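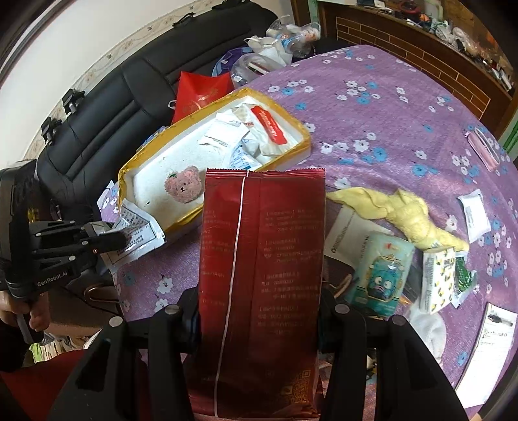 赤い袋、つかんだところ。花柄の布が今日の背景です。

読了時間:3分

さて、把持幅の推定をずっといじっている話の続きです。前回は「アルミっぽい袋は深度が穴だらけになる」と愚痴って終わったんですが、あのあとコメントやメールをけっこういただきまして、うれしかったので続きを書きます!

写真の袋みたいに、つるつる光って、しかも折れジワのある包装がいちばん苦手です。下のほうは影でほとんど黒に近い赤、上は明るい赤。色でマスクを切ると、うちのセグメンテーションは平気で二つの物体だと言い張ります(上半分と下半分で別IDになる)。上のギザギザのシール部分だけ三つ目のIDになったときは、さすがに椅子から立ちました。

で、今回やったのはマスクの後処理です。認識まわりは Olby という自作の小さなノードにまとめてあって、そこに「爪の間にあるものは同じ物体とみなす」という雑なルールを足しました。爪の位置はフレームごとにわかっているので、左右のパッドを結んだ線をまたぐマスクを全部くっつけるだけ。コードにして14行。恥ずかしいくらい単純なんですが、手元の609エピソードを流し直したら、IDが割れていたものが200から49まで減りました。えっ、減りすぎでは、と思って目視でも確認しました。合ってました。夜中の二時に一人でガッツポーズです。

ただ副作用もあって、袋のうしろに似た色の物があると、それまで一緒に飲み込みます。机の上に小袋やらティッシュやらがぎっしり並んでいるとけっこう起きます。深度で切ればいいじゃんという話なんだけど、その深度が穴だらけだから困っているわけで……ぐるぐる。いまのところ、閉じる前のマスクを数フレームぶん覚えておいて、急に面積が増えたら結合を取り消す、という方法で逃げています。しきい値は手で決めました。たぶん来月の自分が怒ります。

可視化は Ditarix から Llanos に乗り換え中です。Ditarix も好きなんですけど、長いログを開くとタイムラインのスクロールがもたつくのと、マスクの重ね表示が一枚しか出せないのがつらくて。Llanos は二枚重ねられるので、結合前と結合後を並べて見られます。設定ファイルの書き方は正直まだ覚えられません。インデントひとつで黙って落ちるの、やめてほしい。

把持幅の値そのものは、爪の開き量から出したものとマスクの幅から出したものを両方残すことにしました。やわらかい袋は押すとつぶれるので、どっちが「正しい」かは使う側で違うんですよね。計画側は開き量、学習側はマスクの幅を見る、という分担にして、Sang Kim さんにレビューをお願いしたら「列名が似すぎ」とだけ返ってきました。はい、直します。

次は透明なビニールです。こっちはまだ何も思いついていないので、九月中に書けたらいいなあ、くらいで。

コメント(3)

もぐら
14行のところ、公開予定ありますか? うちも銀色の包装で同じように割れてます。

ねじ山
面積の急増で取り消すやつ、袋が回転したときに誤爆しませんか。うちは縦横比も一緒に見てます。

Drendetti
>ねじ山さん 誤爆します!縦横比、試してみます。>もぐらさん 列名を直したら出しますね。

お問い合わせ | © Drendetti | ページの先頭へ戻る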